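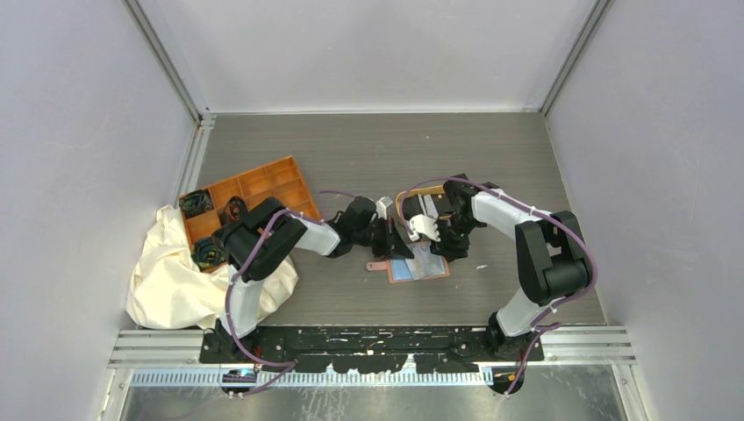

Pale lavender-gray on three sides, gray wood-grain surface.

Painting a Work Nook in One Weekend

Quick one this week, got a lot on. People keep asking about painting the little walled-in spots where a desk or bench goes. Three walls, tight corners, no elbow room. Same steps every time.

What you need
Quart of wall paint, 32 oz, plenty for a nook
Primer
100 grit sandpaper, one sheet
Filler and a plastic knife
Angled brush, 2 inch
Mini roller plus two spare sleeves
Painter's tape
Old sheet

Picking the color
Gray top, go for a gray with a bit of something in it. Lavender, green, whatever. Straight gray on gray gets gloomy, especially in December when I did my first one. I used Vinel 844 on mine. Looks nearly white in the can, dries a lot more purple than you'd think. Get the sample pot. Paint a piece of cardboard, lean it in the back corner, look at it at night with the lamp on. Do not skip the lamp part. I skipped the lamp part.

Eggshell finish if you can get it. Flat marks up as soon as you shove a chair near it.

Prep
Clear everything you can lift. Whatever's bolted down stays, just cover it and tape the cover tight at the bottom. Wipe walls with warm water and a drop of dish soap. Let dry. Fill the holes, let that dry too, sand smooth. Then wipe again, the dust gets everywhere.

Tape the line where the wall meets the top. Press it down with the edge of the knife, hard. If you've got metal trim or rails in the corners tape those seperately, long strips, one side then the other. Slow and boring. Put the radio on.

Primer
One coat. I used Bristska 922 and it was fine, a little thin. Anything that says stain blocking on the can will do. Leave it overnight if the walls were dark before.

First coat
Back wall first, then the sides. Otherwise you lean on the wet side reaching for the back. Cut in the corners with the brush, then roll before the brushed part dries. Small sections. Don't load the roller too much, it'll spit.

Wrap the roller in a plastic bag between coats. No need to wash it.

Second coat
Wait however long the can says, not less. Same order. Check the corners from low down with a flashlight, that's where the misses are. Touch up while its wet or leave it alone until tomorrow.

Pull the tape
Pull it while the second coat is still a bit soft. Back on itself, low angle. If it starts lifting paint, stop and run a blade along the edge first.

Drips on the top
Damp cloth right away. Dried ones, plastic knife, then rubbing alcohol on a rag. Try a hidden spot first if your surface is printed wood grain, some of them go cloudy.

Moving back in
Give it a couple days before anything touches the walls. I shoved a shelf back the same night and it stuck, took a strip off the size of my hand. Shelf was from Alemayehu, heavy thing, would not budge.

Clotireck mini sleeves were on sale Tuesday btw, the short nap ones. Stock up.

Shelf brackets next time.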